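Pillgate open day, arm demonstration: pre-opening check
Date: 1/2/24
Checked by: Mabli Penry. Second check: I-seul Seo

Base plate bolts: OK
Stop button, 2 presses: OK
Speed limit set to 300: OK
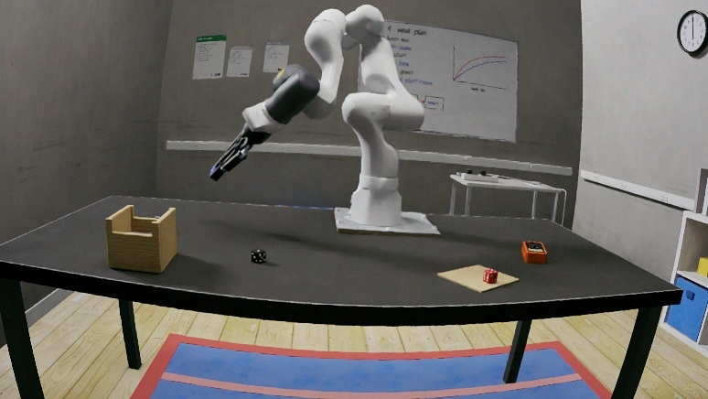

TABLE AND REACH
Gripper empty at start: OK. Red die on the tan mat: OK.
Comment: keep visitors' bags off the table.

FLOOR
Rug edges flat: recheck before doors open.
Walkway: see comment.

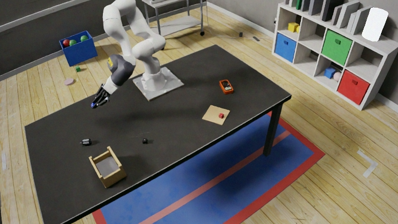

Table, rug and shelving.

Comment (Seo): move the green cube by the blue bin.

GRIPPER

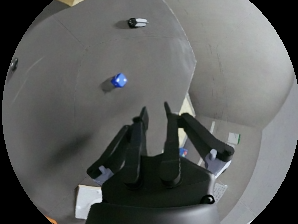 Finger pads were last changed in September. Mali Cadwaladr wants them looked at again after the visit. Start the demo with the fingers open and the blue cube clear of them, as here.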